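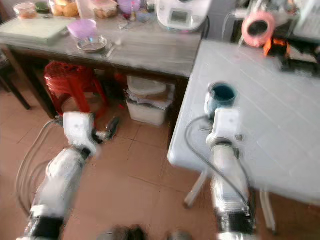 25th February -- last day on Drollier

Call time was 5 in the morning at the Ouali lot, so I was up in the dark again. The bus left with half its seats empty. A lot of the background people have already gone over to the police show, and I can't blame them, the pay is better and they shoot closer to town.

We did the courthouse steps. I was in the crowd that waits for the verdict, same gray coat I have worn since December, same spot next to the railing. The lead actress has to come down, stop, look back once and go on to the car. They shot it 16 times. The early ones were spoiled by a truck backing up somewhere behind the lot, and after that the director wanted her slower, then faster, then without the look, then with it again. She didn't complain. Between takes she sat on the bottom step with a blanket on her knees and read.

My feet were gone by lunch. Lunch was soup and a roll. I sat with the two women who play jurors and they talked about whether there will be a third season. They think so. I'm less sure. Selteo bought the show when it was cheap and small, and it is not so cheap now. The first season had eight episodes and this one has 14, and you could feel the money getting tight toward the end -- fewer cars in the street scenes, the hospital set used twice with different curtains.

In the afternoon they needed people to walk past a window. I walked past it around 30 times. If I'm in the final cut it will be as a shoulder.

Wrap was called while there was still some light. There was clapping, and the producer gave a short speech from a ladder that I could not hear from the back. I handed in the coat and signed the sheet. The wardrobe people had already packed most of the racks.

Home, bath, eggs. I looked through my old call sheets and put them in the drawer in order.
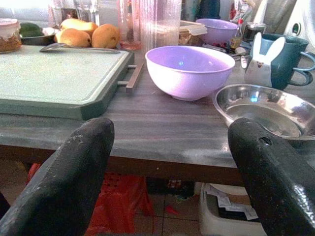 A reader of these pages wrote to me this evening that the show would be mad to stop now, and that nobody kills off the judge in the second to last episode unless there is a plan for what comes after. She also wants to know if the brother did it. I wrote back that background people don't see the scripts, and that I have heard three different endings on the bus.

Next is the Ekumau ferry picture, if it goes ahead. They want people who can stand on a deck without getting sick. I put down that I can. No word on dates yet. Need to call about the last two pay slips, and get the boots resoled.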